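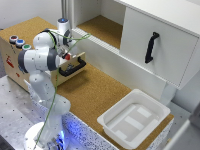

The drawer box and the cork top, with the white tray to the right.

Good afternoon, and thank you all for coming out to Tromthorpe. I'm Evie Inskip, and I've been given 14 minutes to talk about drawers, which my family would tell you is a dangerous thing to offer me.

(Pause. Let people find a seat.)

I want to start with the handle, as it's the part of a piece of furniture we touch most and think about least. Ours is a plain black pull, and I'm very fond of it. A dark handle on a pale box is easy to find when your eyes are tired or you've left your glasses in the other room – I speak from experience! Dennis Bloxham wanted a little round knob, and we argued it back and forth all through April. A bar gives you room for more than one finger, and if your hands are stiff in the mornings you'll be glad of that.

Ask the room: who has a drawer at home that only opens if you pull it from the left? (There are always a few.) 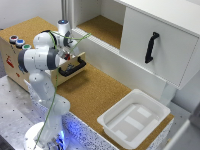
Now, cork. I grew up with a cork noticeboard in the kitchen and never gave it another thought until Trevor Naylor brought a sheet of it into the workshop and started dropping teaspoons on it. It's quiet, it's kind to whatever you put down, and it has a warm, speckled look that makes a worktop feel a bit more like home. We liked it so much that we put it on top of the box as well as on the table. It does mark if you're careless with a mug, so please don't think I'm selling it as perfect.

Pass the offcuts along the rows here. I'd like them back, please, Riku has plans for them.

A word on the buttons, too. They're red, blue and green, set in a slanting row near the corner of the box, and I like them big and round and plain. If you can say "press the blue one" to somebody across the room, you've saved everybody a long conversation.
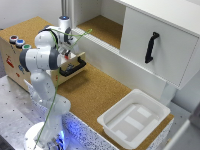
My own rule for fitting a drawer is to open it a little way and leave it there while you go and make a cup of tea. Come back, look at it from the side, and then decide about the handle. I've moved more handles than I care to admit, and filled the old holes afterwards.

Hand over to Declan Ellwood for the part on runners. Questions after him, with 5 minutes kept back. Sample sheets are by the door.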